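Work and Automation, session 2 notes
Posted 2020-04-29

Okay, so these are my notes from the second session, cleaned up a bit because several of you asked and my board handwriting is what it is. Read them alongside the Quinlan chapter. If you missed session 1, get the task sheet from Lawal Odukoya first, or the part about breakfast prep won't make much sense.

We left off with the difference between a job and a task. A job is what's on somebody's badge. A task is "put bread in the toaster." When people say a robot is coming for a job, I always want to know which tasks they mean (and who gets stuck with the leftovers!).

Our running case is the kitchen at Grudon, which feeds a shift workforce of 806 people. Sorcha Ó Ceallaigh ran the morning line there for 11 years, and when I asked her to write down everything she did before the first tray went out, she filled both sides of the page and kept going on the back of a delivery note. Toasting was one line on it. The rest was stuff like noticing the rolls were stale, moving a new hire off the slicer, and saving a pastry for the driver who always came in late.

Now, a two-armed setup looks at that list very differently. It wants the one line, and it wants that line broken down: find the slice, grip it without crushing it, get it to the slot, let go, press the lever, get it out again, put it on a plate.
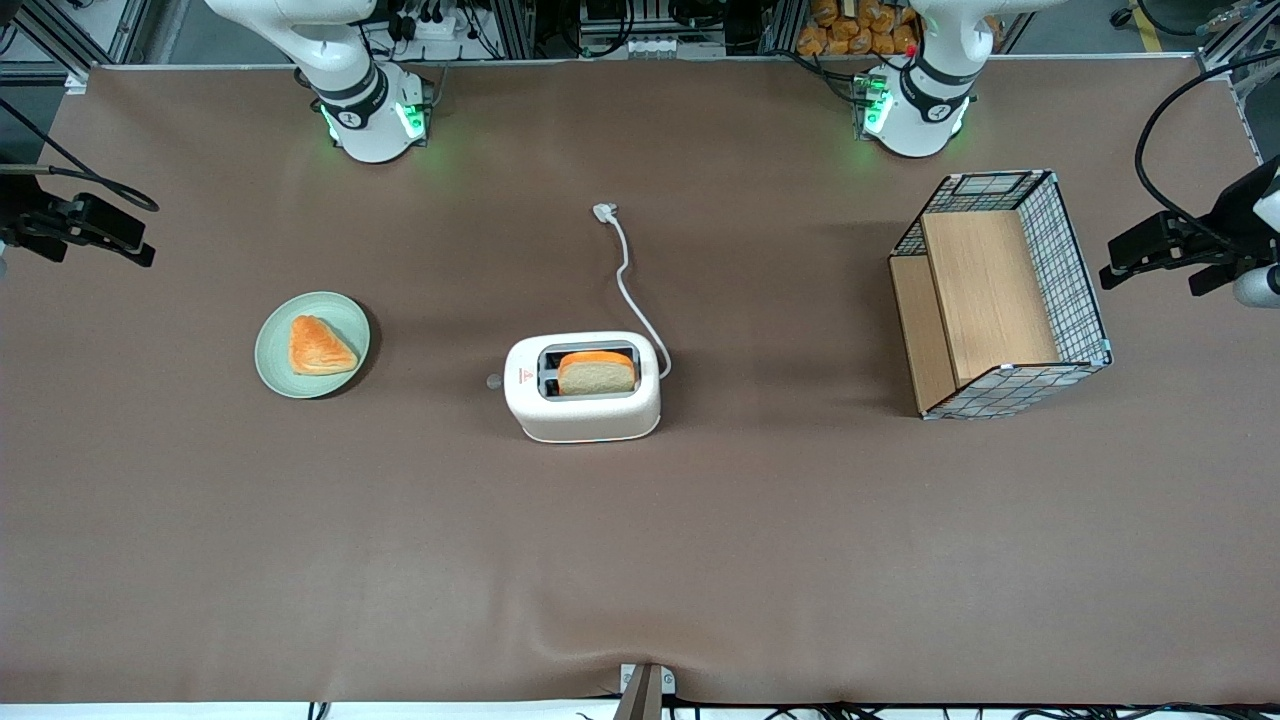 Every one of those steps is something Sorcha does while talking to somebody else. That's what I mean by tacit skill, and yes, the term will come up again. Try writing out how hard you squeeze a slice of bread. I tried it over the weekend and gave up after a paragraph.

So what changes for the people? Three things came up in our discussion, and I'll add a fourth.

Pace. Daithí brought this up. If the arms set the rhythm, the person next to them ends up matching it, even when there's no rule saying so.

Setup work. Plates have to be where the arms expect them. Cords need to be out of the way. Somebody does that, and at Grudon it wasn't in anyone's job description until July.

Blame. When a tray is late, who explains it to the floor manager? We argued about this for a good while and I don't think we settled it.

My addition is training. Beginners used to learn on the easy tasks. Take those away and the first day on the job gets a lot harder.

For next time: pick a job you've really held, list the tasks, and mark the ones you'd hand over. Then write me 500 words on what would be left of your day. Aisling Ó Conaill's piece on the Statov warehouse is a good model for the tone I'm after. Send it to me as plain text, please, and put your name in the file this time.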